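Braston 开放日跑了一趟,随手记

18/11/2019,回来的火车上打的,手机打字,错字见谅。

早上从 Promdale 那边过去,换两趟车,第二趟晚点,到门口已经十点多。签到领牌子,我是第116号。牌子背面印了平面图,印得太淡,走廊里灯一暗就看不清,后来全靠问人。楼下是企业展位和讲座,学生项目都在楼上。我主要冲着 Irkari 去的,就是那个学生机器人社,去年在比赛上见过他们的叠衣服,叠得很慢但是叠完了,印象深。

先说楼下。快速过。

展位没什么好讲的,Aydoğan 摆了一台码垛的,箱子搬过来搬过去,小孩爱看。问了两句夹具寿命,答得含糊,给了本册子。册子挺厚,回来称了一下包,重得离谱,到站就想扔。咖啡要排队,排了半天,没喝上。讲座听了一场半。第一场讲课程改革,Esther Shirima 主讲,她带这边的机器人实践课,讲得实在,PPT 字也大。记了几条:

课程从 3 月开始改,原来是上半学期讲运动学,下半学期做东西,现在倒过来,先动手。第一周就发任务,学生先用手把任务做一遍,录下来,再讨论哪一步机器做不了。

选课的这一届79人,助教四个,不够。她说最费人的是看数据,录得快,看得慢。底下有人笑,大概都吃过这个苦。

评分里有一项是"别人能不能照着你的记录重做一遍"。这个我很喜欢,想搬回我们学校。我们现在交报告,代码能跑就给分,换台机器就跑不起来的一大堆。

第二场听到一半出来了,讲标准化的,我不是做那个的。

然后上楼。

楼上比想象中敞,一大片打通的,桌子东一张西一张。社里负责接待的是 Liam Kinsella,大三,嗓子已经哑了,看来上午接待了好几拨。他边走边讲,我边走边记,所以下面这段有点乱,凑合看。

他们这学期的题目叫"收桌子"。吃完饭的桌子,碗、抹布、杂物,让机械臂双手收拾。听着简单。难在软的东西,布一抓就变形,每次都不一样。碗也不好弄,边沿圆,夹爪角度差一点就滑。他们上学期直接遥控机械臂录示范,一天录不了几条,人还累得要死,操作的人要盯着屏幕,手在这边,机械臂在那边,脑子得转个弯。后来改成人拿着夹爪直接做,手上是什么感觉就是什么感觉,夹爪上装标记块,相机跟着标记块算位姿。效率上来了。到昨天为止攒了925条,能用的没那么多,Kinsella 说筛完再告诉我,我估计他自己也不太想说。

为什么扔掉的多?我追问了。主要三种情况:标记块被身体挡住,轨迹断了;两只手离太近,互相遮;还有就是人一着急,中途拿手指帮了一下。最后这种最可惜,前面全对,最后手指一伸,整条作废。新人尤其爱犯。我试的时候也犯了,见后。

Ayten Baysal 管标定。她那张表我拍了但是拍糊了,只记得每次换人、换夹爪都要重新来一遍,先把标记块转一圈,再把夹爪开合几次,再做一个固定动作对时间。她说最烦的不是标定本身,是大家懒,觉得上午做过了下午就不用做。有一次整个下午的数据时间都没对上,18条全没了,她现在守在旁边看着人做完才走。这种人每个社团都得有一个。

线多。这个要提一句,地上线真的多,我差点绊倒。跟 Kinsella 说了,他说换过无线的,丢包,又换回来了。建议他们至少贴一下胶带。他记在手背上了。

夹爪是自己改的,手指垫片换过几版。光面的夹碗打滑,软的那版夹布好,夹碗又粘,放不下来。现在有的垫片做成了带纹理的。我问有没有测过不同纹理的差别,Niilo Seppälä 说测过一轮,样本太少,不敢写进报告。他是做硬件的,话少,但是一问到垫片就停不下来,从打印方向讲到胶水,我后半段没跟上。他答应把那轮的数据发我,邮箱留了。希望他记得。

我上手试了一轮。任务是把布从碗边拿起来,挪到另一头,再把碗扶正。夹爪比看上去沉,腕子酸的很快。第一次,布拿起来了,碗被我胳膊肘碰歪了。第二次,拿布的时候滑了,我下意识伸手指去捏,旁边几个人一起喊停。第三次算过了,慢得要命。Kinsella 说第一次来的人能过一条就不错,不知道是不是客气话。

有一点我觉得值得讨论。他们让熟手录,轨迹很漂亮,顺,快,几乎没有犹豫。但是模型学了以后一碰到没抓稳就傻了,因为数据里根本没有"没抓稳再来一次"。Washington Sampaio(研一,原来是这边社里的,现在算半个指导)主张故意录一些失误再补救的,比例还没定。Baysal 不同意,说先把干净的录够再说。两个人当着我的面就争起来了,争得挺认真,我在旁边听着比讲座有意思。我个人站 Sampaio 这边,但是我没管过数据,说这话不腰疼。

还问了经费。耗材自己出一部分,学校出一部分,打印料用得最凶。比赛报名费还没着落。他们明年春天要参赛,现场给的碗和布都不是自己平时用的,所以最近在到处收旧碗,材质越杂越好。谁家有不要的碗可以寄过去,地址问社里,别寄玻璃的。

看的时候站位要注意,别挡相机。我一开始站错边了,被请走两次。带学生去的老师提前讲一下这个。再就是别一下子上去太多人,五六个一组正好,多了后面的人什么都看不见,只能看别人后脑勺。

我们回去能做的,先列几条,周会再细说:
一,手持夹爪可以先做一对,料不贵,Seppälä 说图纸可以给。
二,标定流程写成一页纸贴墙上,指定一个人盯。
三,任务先选硬的东西,布放后面。
四,那个"别人能重做"的评分,我去跟系里提。

没来得及看的:三点以后的分组演示,走廊尽头那间做移动底盘的,还有楼下的旧机器展。要赶车,没办法。下回早点出门,并且自带水。
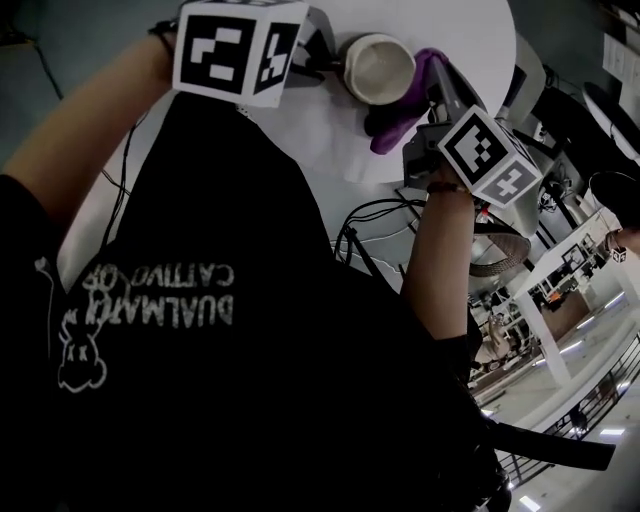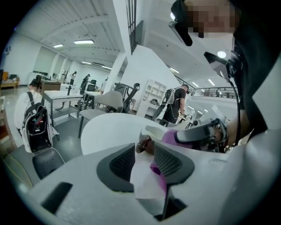 楼上练习区,手持夹爪。第一张桌上有碗,第二张里戴粉色手套的手握着灰色的手持装置。

火车快到了,先写到这。Seppälä 的数据收到以后我再补一段垫片的,社里参赛的名单出来了也一并更新。去过的同学麻烦在评论里补充下午的演示,特别是底盘那组,我是真没看到。

评论 14 | 转发 6 | 收藏 31

版权归作者所有,转载请先留言联系 | 返回顶部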